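Tulips, a ribbed vase and a white table

Welcome to the flower page of the gallery! If you've come over from the bookshelves or the kitchen jars, the mood is a bit brighter in this corner. I keep a running collection of pictures of ordinary household things on plain surfaces, and this month it's the turn of red tulips and one dark vase that I have become very fond of.

I came to tulips late. For years I bought whatever was on the bench outside the shop in Flidham, shoved it in a jug and forgot to change the water. Then a friend gave me a bunch of red ones one September, and I was gone. They're such a generous colour! A red tulip on a white table pulls your eye from the far side of a room, and it doesn't need a single thing beside it (although a bit of fruit never hurts, in my opinion).

The vase matters just as much. Mine at home came from Muvwood, a little homewares place I can't walk past, and it's dark and ribbed as well, so I'm biased. Straight sides, an open top, no handles or painted flowers fighting with the real thing. Grooves running up and down give the light somewhere to go, even on a flat grey afternoon.

So, three views of the tulips outside the vase. Click through for the larger versions.
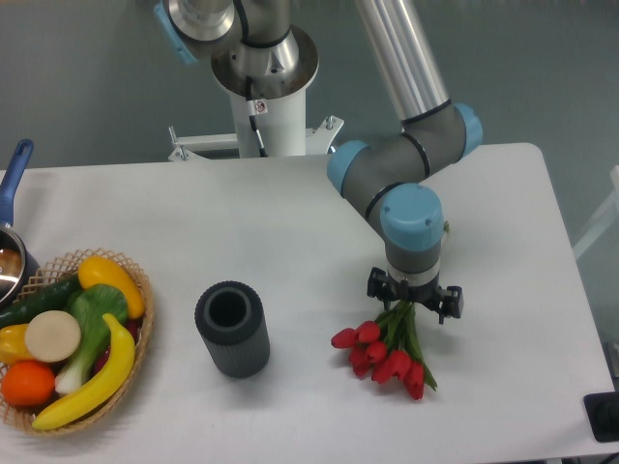 Seven red heads, still closed, and plenty of white space around the vase.

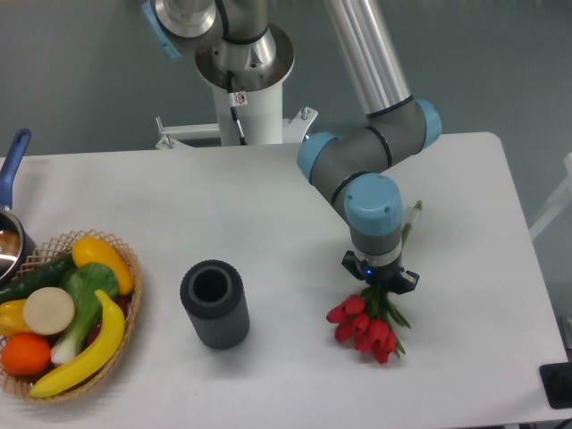 The wicker basket joins in, with a banana curving across the front and a lemon at the back. I love that yellow near the red. 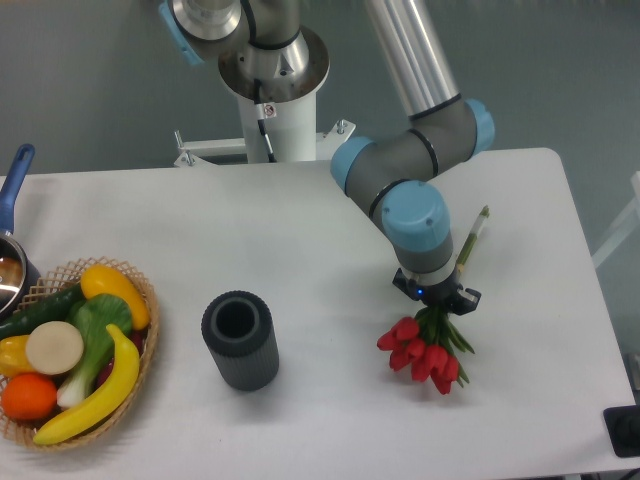

Glossy closed blooms and pointed leaves, low over the tabletop, with the wide mouth of the vase waiting.

I get quite a few messages about flowers for a table, so I'll put my own habits down here in one go. None of it is gospel. My mum does half of it differently and hers last longer than mine.

Buy them closed. Tulips in tight bud look a bit mean in the bucket, but they open quickly in a warm room and you get the whole show instead of the last two acts. The leaves should be firm and squeak a little when you rub them together. I usually pay whatever the grower at the Temness market is asking and don't argue, as she picks them that morning and throws in the short ones.

Trim the ends once you're home, and take off any leaf that would sit below the waterline. I leave the rest on – the leaves are half the beauty, all those long green curves, and a stripped tulip looks cold to me. Then a cool drink. My vase holds 600 mL to the brim and I only fill it a third of the way, topping it up every morning while the kettle boils.

Tulips keep growing in the vase, too. You set them out neatly on Tuesday and by the weekend they're leaning over the rim in every direction, chasing the window. I used to fuss and turn them back. Now I let them go wherever they like, and some of my favourite pictures in the whole gallery are of a bunch that has completely lost its manners.

About the table: plain white is my pick for photographing flowers, and I'll defend it to anyone. I've tried a linen cloth, an old door and a slab of grey stone from the Mac Suibhne yard (94 dollars, and it nearly did my back in). All handsome, all busier than they need to be. White lets a dark vase be properly dark, and it picks up those soft shadows under the petals.

If you like fruit and veg near your flowers, one word of caution – ripe bananas can hurry cut flowers along. For a photo it makes no difference, but on the sideboard at home I put the fruit bowl at the other end. A basket is lovely for this sort of thing as the weave brings in a warmer colour, and you can pick up the whole lot and move it when it's time for tea.

The flower section is up to 148 pictures now, and the full gallery has 419, which astonishes me every time I look. Tulips are filed under red for the moment. Poppies are going up next, then the dried grasses, as soon as I've sorted out which ones are worth keeping.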